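The Dranesgate Two-Level Countertop Rack
by Porer

Back in stock in white. The charcoal is still on order and we expect it in June.

We have been selling the Dranesgate for long enough now that people write to us asking for "the white one with the curved legs," and we always know which one they mean. It started out as a kitchen piece, meant to sit at the back of a counter and give you a second level for the things you reach for every day, and it has wandered off into all kinds of other rooms since then. We hear from folks who use it on a sewing table, on a potting bench, on a desk with the printer paper underneath and the mail on top. One customer keeps two of them end to end in a mudroom and says the dog leashes finally have a home. We love those letters, so please keep sending them!

The idea is a very plain one. The thing has legs and a shelf, and no floor of its own. Your counter does that job. We went back and forth on this for a good while (an early version had a lower board too, and it was a handsome thing), but every time we lived with it we found crumbs and drips collecting underneath, and you had to lift the whole rack with everything on it just to run a cloth through. So the lower board went away. Now you slide your jars to one side, wipe, slide them back, and you're done before the coffee is ready.

What it's made of

The frame is steel with a baked white finish that wipes clean with a damp cloth. The uprights are thin on purpose, so that the rack doesn't close in a small kitchen, and they have a soft curve to them that we think keeps it from looking like something out of a stockroom. The shelf is solid beech, oiled at the workshop. It will darken a little over the first year or so, more if it sits near a sunny window, and most people tell us they like it better that way. If you'd rather keep it pale, turn it over now and then, as both faces are finished the same.

Each foot has a small clear pad pressed into it. There is a spare set in the envelope with the hardware, and if you lose those too, write to us and we'll drop some in the mail for nothing.

Putting it together

It takes 8 bolts and the little wrench that comes in the box, and you won't need anything else. Lay the shelf face down on a towel, start all the bolts by hand, and only then go back and tighten them. If you tighten one corner first, the opposite leg will sit a hair off the counter and you'll be fiddling with it all evening. Ask us how we know. Stand it up on the surface where it's going to live, press down gently on the shelf with both palms, and give each bolt one last quarter turn.

Please don't use a power driver. The threads in the beech are fine ones and they'll strip.

Living with it

We're often asked what goes where, and of course it's your kitchen, but after years of moving our own things about we do have opinions. Tall bottles and anything you pour from do best on the lower level, toward the front, where you can get a hand around the neck without tipping it into the shelf. Light things go up top: cups, a bowl of garlic, a plant if you remember to put a saucer under it. Spice jars can go on either level, though we'd keep them away from the stove side.

Oil is the one thing we'd be a bit fussy about. A ring of olive oil left on the beech will soak in overnight, and then you've got it for good unless you sand. A folded cloth or a small tray under the bottle takes care of it.

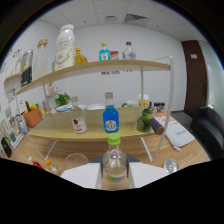 For the yearly oiling, any food-safe wood oil will do. We use the Cornau board oil at home and carry it in the shop, but mineral oil from the drugstore works fine too. Rub in a thin coat with an old T-shirt, leave it overnight, and buff off whatever hasn't gone in. One coat is plenty. Spread the rag out flat outdoors to dry before you throw it away.

Will it go with the Perrin?

Yes, and plenty of you have both. The Perrin wall rail was drawn up a couple of years after the Dranesgate and uses the same white, so they sit together nicely. Hang the rail first and then bring the rack in under it, and leave yourself enough room to lift a mug off its hook without knocking the pepper mill over. The older Perrin rails in cream are a different shade and will look it, we're sorry to say.

Returns and repairs

You have 80 days to decide. If it isn't right for your kitchen, send it back in the box it came in and we'll refund the rack in full, though the return postage is yours. The frame is covered for 3 years. Boards aren't covered for stains or knife marks, but we do sell them separately and they swap out in a few minutes with the same wrench.

We made 300 in this batch and the white ones tend to go first. If the button says "Notify me," put your email in and you'll get one message from us when they're back, with no newsletter attached.

In the box: frame in two halves, beech shelf, bolts, wrench, spare foot pads, care card.

Page updated February 28, 2016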